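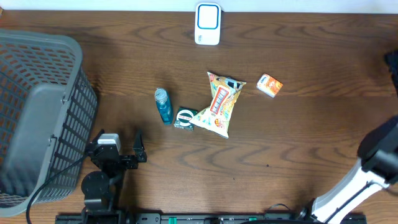
Ok quick one because I have to leave in 30 minutes and the bag is still not packed.

The Flurcombe trip is on. Four hours on the bus, then whatever Jevton turns out to be (a village? a parking lot? the ticket just says Jevton). Ronaldo Lumbao is meeting me there with the tent and, he claims, a stove. Last time he said stove he meant lighter.

So. Table stuff. I do this every trip, dump the small things on the table and stare at them untill I decide. Clothes are easy, clothes go in. It's the small stuff that ends up loose at the bottom of a backpack.

Snacks first. The yellow bag is coming, not up for debate, the question is where. Top of the pack and they get crushed by my own head when I nap on it. Bottom, dust. Last April I ate a whole bag of dust with a spoon outside Hodska and it was fine but I'd like better for myself. Thinking I'll carry them by hand. Grown adult, carrying chips by hand, onto a bus.

The little green one goes in the jacket pocket, left side. Tiny, no thought needed.

The blue bottle gets its own zip bag. Two zip bags. I had a cap come undone in a side pocket once and everything I owned smelled like a bathroom for the whole trip, including the bread. Cap tight, bag, second bag, outside pocket. Done.

The white thing with the blue square stays home. It only ended up on the table because everything ends up on the table. Needs to go back in the drawer before I lose it again, I spent most of a morning looking for it last month and it was under the mail.

I love this table by the way. Got it for 39 dollars from the couple downstairs when they moved out, carried it up by myself, took a chunk out of the stairwell. All those big swirly lines in the wood. Crumbs vanish on it, which is either great or disgusting. I've lost an earring on there in broad daylight.

What else. Charger, socks, the paperback by Thaweesak that I've been on page 4 of since winter. Rain jacket?? Forecast says no. Forecast said no last time too. Ok rain jacket.

Water bottle is in the sink, need to wash it. Keys on the hook. Text Ronaldo about the stove, get him to send a picture of teh stove.

Not bringing the laptop so no posts til I'm back. If you've been to Jevton and there's somewhere to get coffee, leave a comment, I'll read it on the bus.

Ok bathroom, shoes, go.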